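Clirnulow Help Desk > Reading Groups and Book Notes > Ticket

Subject: Reading notes for "The Salt Ledger" show under the wrong edition, and chapter 21 notes are missing
Status: Solved
Priority: Normal
Opened by: Femi Afolabi
Handled by: Sidra Bangash
Product area: Shared notes, edition matching

Femi Afolabi wrote:

Hello. I run a reading group of the Plorndale library and we use Clirnulow for our shared notes. We are reading the novel "The Salt Ledger" by Fashola. The group has two different editions. Half of us have the hardcover and the other half have the Pirell paperback, which came out later and has a new afterword and different page numbers.

Since last week all notes which were written by the paperback readers are shown on the hardcover pages. For example, I wrote a long note about the letter the mother burns. In my paperback it is on page 188. In the group view the note is now on page 188 of the hardcover, where two brothers are talking about the price of a boat. One member answered me very politely that she did not see any letter.

The second problem is that the notes of chapter 21 are gone completely. This is the chapter most people wanted to discuss. It is told by the grandmother and it is one single sentence over many pages, so we had a lot of notes there.

What I tried already:
I logged out and in again.
I removed the paperback from my shelf and added it again.
I asked another member to open the group on her phone. She sees the same.
I exported the notes as a text file. The chapter 21 notes are not in the file.

We meet on Saturday and I would like to have the notes back before this, if it is possible.

Sidra Bangash replied:

Hello Femi, thank you for the clear report. I have looked at your group and I can see the first problem. Both editions are now attached to one record. It seems somebody merged them in the catalog, and after a merge the page numbers are taken from the older record.

For the second problem I need a little more information:
1. Does your paperback have a chapter with the number 21, or does it have only a title?
2. Did the missing notes have a page number, or were they attached to the chapter?
3. Do you remember if someone in the group changed the reading plan?

Please do not delete the book from the group in the meantime. If the book is deleted the notes go to the archive, and it takes more time to bring them back.

Femi Afolabi wrote:

Thank you for the quick answer.

1. This is interesting, I did not look before. In the paperback the chapters have numbers only. In the hardcover there are numbers up to 20, then comes a part with only the title "What She Kept", and then number 21. So the grandmother's part is 21 for me, and for the hardcover people it has no number. Their 21 is my 22.

2. Most were attached to the chapter. It is difficult to give a page when the sentence does not stop. I think two or three members gave a page anyway.

3. I changed the reading plan myself. I moved the grandmother's chapter to its own week, because one member said she needs the time for it. I did this in the evening, maybe one day before I noticed the problem. I hope this was not the mistake.

Sidra Bangash replied:

It was not your mistake, you are allowed to move chapters. But it explains what happened, so it is good that you told me.

When you gave the chapter its own week, the plan looked for "chapter 21" in the merged record. It found the hardcover's 21, which is a different chapter. The notes belonging to your 21 then had no chapter to stay with, and the system put them in a place we call unplaced notes. Group members cannot see unplaced notes and the export does not include them. I can see them from my side. There are 54 in your group, and I have opened two of them only to be sure it is the correct text. One begins with "I read this part aloud in the kitchen and had to stop for breath." Is it yours?

Femi Afolabi wrote:

No, this is from the oldest member of our group, but I am very happy to hear it exists! She writes her notes directly in Clirnulow and she has no copy.

What do I need to do now? And will the notes of the hardcover readers be moved also? I would not like to repair one half and break the other half.

Sidra Bangash replied:

The hardcover notes will stay where they are. These are the steps. I do the first three and you do the rest.

Step 1. I separate the two editions in the catalog. (Done.)
Step 2. I add "What She Kept" to the hardcover record as a chapter without number, so both editions have the same count of chapters. (Done.)
Step 3. I connect the two chapter lists by order and not by number. (In progress, it runs during the night.)
Step 4. You open Group settings, then Books, then Editions, and choose "Show notes by chapter position".
Step 5. You open the reading plan and save it again, even if you change nothing.
Step 6. You ask each paperback member to confirm their edition. They will see a yellow bar on top of the book page with the Pirell cover. They press "This is my copy".

Please wait with step 4 until I write you.

Sidra Bangash replied:

Good morning. The connection is finished. You can start with step 4.

Femi Afolabi wrote:

I did steps 4 and 5. Chapter 21 is back with the notes. I read them all again with my coffee, it was a good morning.

The page notes are still a little wrong. My note about the burned letter is now in the correct chapter, but it is shown beside the paragraph where the mother looks for matches. It should be one page later. Also the afterword is not in the list of chapters for the hardcover members. They do not have the afterword in their book, but they would like to read our notes on it. Fashola writes there that the first draft had no grandmother at all, and this changed the opinion of several people in the group.

One member sees no yellow bar.

Sidra Bangash replied:

For the page notes: after a separation the position is calculated from the length of the chapter, so one page of difference is normal. You can drag the note to the right paragraph. Only the person who wrote the note, or the group owner, can do it.

For the afterword: open Editions again and turn on "Include extra material from other editions". The hardcover members will then see a gray line with the word Afterword at the end of the list.

For the member without the bar: please ask if she is using an old version of the app. The bar is shown only in the newer one. In the browser it works always.

One more thing. I saw that your group page has the default banner. The group picture field was emptied by the merge too, together with the group description. I can restore the description, but pictures must be uploaded again by the owner. Group settings, then Appearance. Any wide picture is fine.

Femi Afolabi wrote:

She used the old app. In the browser she got the bar and pressed it.

I moved my note, and the afterword line is there. I uploaded a new banner also. First it was refused with the message "File too large", then I saved it smaller and it was accepted. Please tell me if it looks correct on your side.

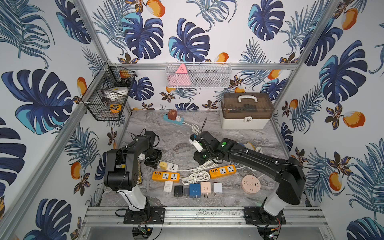

Attachment 1: palm leaf and orange fruit wallpaper with marble-patterned table

Sidra Bangash replied:

It loads correctly for me, in the browser and in the app. The description is restored too. Please check the last line of it, there was a limit of 3,000 characters and I am not sure if the end was shortened before or after the merge.

Femi Afolabi wrote:

The description is complete. The last line is our rule that one does not tell the ending before the last week.

I have only one question left. Our next book is a collection of short stories, and again there are two editions, with the stories in a different order. If the notes are now shown by position, will we have the same problem again?

Sidra Bangash replied:

Yes, for that book you should choose "Show notes by chapter title". The setting is for each book and not for the whole group, so "The Salt Ledger" will not change. If two stories have the same title, write to us first.

I have also put a lock on both records of "The Salt Ledger", so they cannot be merged again without a check from our team. I will close the ticket now. You can open it again by replying within six days.

Femi Afolabi wrote:

Thank you, Sidra. You may close it. The hardcover members now want to buy the paperback for the afterword.

Ticket closed by Sidra Bangash
Solution: editions separated, chapter lists connected by position, 54 unplaced notes restored
Related articles: Choosing how notes are matched between editions - Moving a note to another paragraph - What happens when two catalog records are merged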